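Has anyone been to the Brekari robot open day? Is it worth the trip?
Asked by mossy_kettle

I've seen a flyer up in the library for an open day at Brekari, the robotics place on the Penetti estate, some time in April. It says there's a live demonstration with a robot arm and household things. I've got two children who are mad about robots and a mum who says she's coming whether I like it or not. It's 60 miles each way for us, so I'd like to know what you get to see before I use up a Saturday's worth of petrol on it, so to speak. Do you have to book? And is it all talks, or do you get to stand near the thing?

pegbag_and_sons

I went to the last one and loved it, so take this with a pinch of salt! You park round the back by the Aksoy unit (ignore the sat nav, it sends you to the tyre place) and somebody gives you a sticker with your group on it. Then there's a short talk, which was a bit dry, and after that you go through to the demonstration and that's where I'd happily have stayed all afternoon. They've got a white arm working over a white table set out with everyday stuff — plates, a banana, strawberries, a bottle of ketchup.
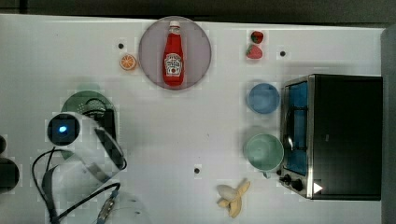
I'd gone in expecting something out of a car factory, all sparks and cages, and it's a much gentler affair. The woman running our group was very patient and let people ask whatever they wanted, and my youngest asked plenty. She told us they had done 3,131 practice runs over the winter and were hoping to reach 4,000 by the summer, and that the dull bit is putting everything back afterwards. I felt for her there, that's my whole life.

It is slow, mind. If your two are used to films they might get fidgety, so bring a snack for the queue. The café is only a hatch, but the flapjack was good.
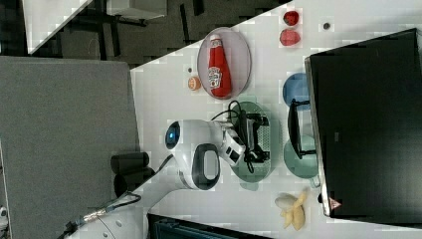
Can you get a go at driving the arm yourself?
Only if you sign up at the desk when you arrive, and under-tens need a grown-up with them. The slots went within half an hour when we were there, so do that before the talk and before the loos.

We did get a slot, and I was hopeless. You hold the controls and everything you do feels either far too much or nothing at all. My eldest was miles better than me and has not stopped mentioning it. I think the trick is small movements and not looking at your own hands, though I'm hardly the one to be giving lessons.

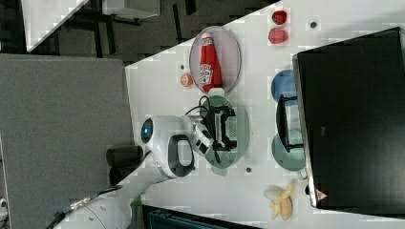 After that there's a room with posters and a chap handing out pens, and you can be through it in five minutes. I'd say allow two hours for the lot. Your mum will want a chair — they have a few along the corridor but they fill up, so we took a folding one and were glad of it.

grumbleton

It's all right. Parking is bad. There were 267 people through the door according to the board in reception and it felt like it. Go early.

harbour_lass

You do have to book, the last two posts missed that bit. It's free but you need a ticket from their website, and they don't let you in on spec. I got turned away once and had to go to the garden centre instead. Also the Novel bus stops at the end of the estate road if you'd sooner not drive the last bit, though I haven't tried it with a pushchair.

mossy_kettle

Thank you all, really helpful! Tickets booked, folding chair found in the loft. Will report back on the flapjack.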